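Speaker notes - "Does the play kitchen teach anybody anything?"
Tetalham early years day, September 2, 2023
Roxana Cáceres

Start without the slides. Ask who has a play kitchen in their room. Most hands go up. Then ask who picked what went in it. Wait.

My worry, said plainly: we buy these sets by the boxful and then write "healthy eating" on the plan. The Yupanqui catalog I was sent lists 2,994 pieces of pretend food and dishes. I went through the blurbs looking for one that told me what a child would do with the thing. I found 14. The rest talk about color and "wonder."

Don't sneer here. I own plenty of it. My own bill last year was 430 dollars and I signed it.

Next point, mixed scale and mixed purpose. A plate is a plate. A child can set it, carry it, stack it. Pretend fruit is harder to defend. It can't be cut unless it was made for that, it has no smell, and it weighs nothing like the real one. So what is being learned? Names of fruit, maybe. A picture book does that for less.

Click to the table. Give them time to look before talking.
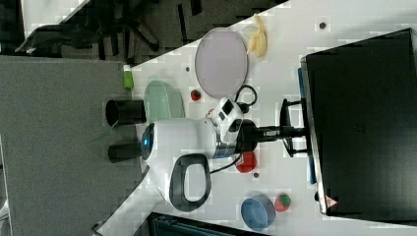

Same table, and the banana is in both:

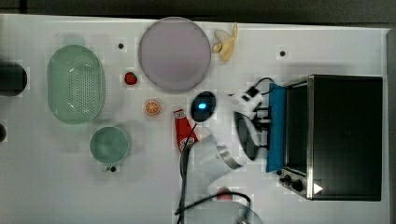 Ask the room: if you could keep only the plates or only the food, which goes? Let them argue for a bit. I expect the food to win on charm. I would keep the plates.

Bring up the peeled banana. Half open, so the peeling has been done for the child. I have doubts about that one. Somebody will defend it, let them.

Subira Magesa wrote back when I sent her a draft of this, and I should read her reply out in full: "You keep asking what the food teaches. My four-year-olds sell it to each other, fall out over the price and make up again. Take it away and they sell gravel, fine, but they ask for the food back by lunch."

Fair. I still want to know if they would ask for it in a month. She didn't say.

Finish on the swap: one shelf of pretend food out, real bowls and spoons in, two weeks, write down what they do. Sign-up sheet is by the door. Then questions.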